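Workshop tips: choosing a hand for drink dispenser trials

Before comparing end effectors on a lever dispenser, fix the position of the drip tray on the table and mark its corners with tape. A tray that creeps 8 mm between runs will be scored as a gripper fault.

We ran the Jindov two-finger gripper and the Eveck articulated hand through the same routine, 21 pours each. The Jindov closes faster and is easier to tune. On smooth tumblers there was little between them.

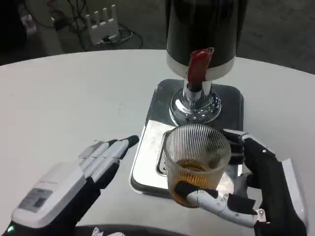
Ribbed glass separates the two. Flat jaws bridge the grooves and the cup rotates under load. Rubber fingertip pads opposed by fingers curled behind the cup hold it at a lower closing force. Wipe the pads with isopropyl before each set and replace them when the edges lift.

Other settings worth copying:

Limit the fill to a third of the cup until the wrist is calibrated.

Keep the second hand open and clear of the lever while the first is closing.

Log motor current at the thumb. Barbara Kalinowski's controller script samples it every 3 ms.

Run cables along the floor, well back from the table legs.

Pad part no. 622 fits the Eveck only. Trim the Jindov pads from sheet rubber, grey or black.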